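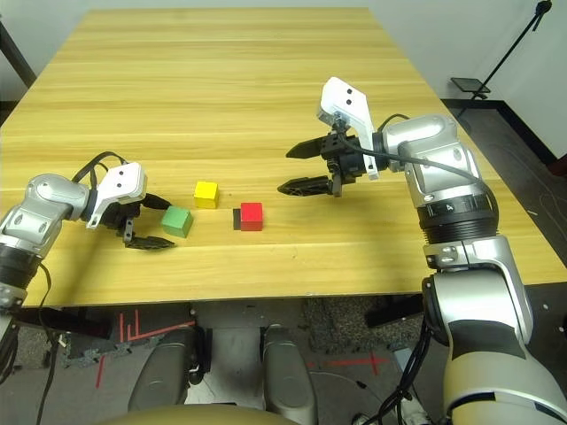 Fig. 1. A light table top with the grain running lengthways in streaks.

Section 4: Oiling and looking after your table top

We know that most people skip this part of the guide and go straight to putting the legs on, and we can't really blame you, but do come back to it before the table goes into daily use. A bare top is thirsty and will soak up tea, beetroot and felt-tip pen with great enthusiasm. An evening spent with the oil now will save you a good deal of sanding later on.

These steps are for tops supplied untreated, including the Trunetti kitchen table and the smaller Motel side table. If yours came ready lacquered (there will be a yellow card in the box with the fixings), please don't oil it, and turn to Section 5 instead.

What you will need

The tin of Zevus table oil from the box, or any food-safe hard oil you already like
One sheet of 300 grit paper and a cork block
Four lint-free cloths (old cotton pillowcases are lovely for this)
Thin gloves
A bucket of water with a lid

Before you start

1. Bring the top indoors and let it settle overnight in the room where it is going to live. Timber that has spent a day in a cold van doesn't take oil evenly.

2. Choose somewhere with a window you can open. The oil has a nutty smell which some of us are rather fond of, but it does hang about.

3. Wipe the top with a cloth wrung out until it is barely damp, and leave it to dry fully. The surface may feel a little furry afterwards. That is only the fibres lifting, and you will deal with them next.

4. Sand lightly by hand, always along the grain and never across it. You want to take the fuzz off and no more, so let the paper do the work and stop as soon as your palm glides over it. Vacuum the dust away, remembering the underside of the edges where it likes to collect.

Putting the oil on

5. Stir the tin well with a flat stick. Please don't shake it, or you'll be chasing bubbles all evening.

6. Do the underside first. It doesn't have to be pretty, but a top that is oiled on one face only can cup as the seasons change. One coat is plenty.

7. Turn the top over, pour a small puddle in the middle and spread it outwards with a folded cloth, following the grain. Keep going until the whole surface has an even, slightly wet look, then go round the edges and corners. End grain drinks a lot more than you'd think, so give it a second helping.

8. Leave it for about 20 minutes and have a cup of tea (somewhere else!).

9. Wipe off everything that hasn't soaked in, using a fresh cloth. Be thorough. Oil left standing on the surface goes tacky and stays tacky, and most of the letters we get about this section are from people who were a bit too gentle at this stage.

10. Leave overnight, then repeat steps 7 to 9.

CAUTION: Cloths soaked in oil can heat up and catch fire on their own if they are left scrunched in a bin. Put them straight into the bucket of water, close the lid, and then dry them flat outdoors before throwing them away.

Note: The colour will deepen with the first coat and may look patchy for a day or so. Give it five days before you judge it, and before you put anything hot or heavy down.

Everyday care

Wipe up spills when you see them, and clean with warm water and a drop of plain soap. Avoid spray polishes, which sit on top of the oil and make the next coat harder to put on. When water stops beading and starts to leave dark marks, it's time for another thin coat.

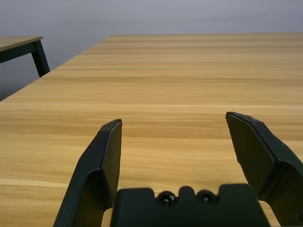
Ľubica Charvát wrote to us after the last edition to say that she had followed all this faithfully and still ended up with a pale ring where a fruit bowl had stood right through August. Her remedy was to move the bowl, wait a few weeks for the daylight to even things out, and then oil the whole top again. She had tried oiling just the ring first, she said, and would not recommend it to anyone, as it left her with a dark ring in place of the pale one.

We would add that the same goes for table mats and runners, so shift them about now and then during the first summer. For scratches and dents, see Section 6.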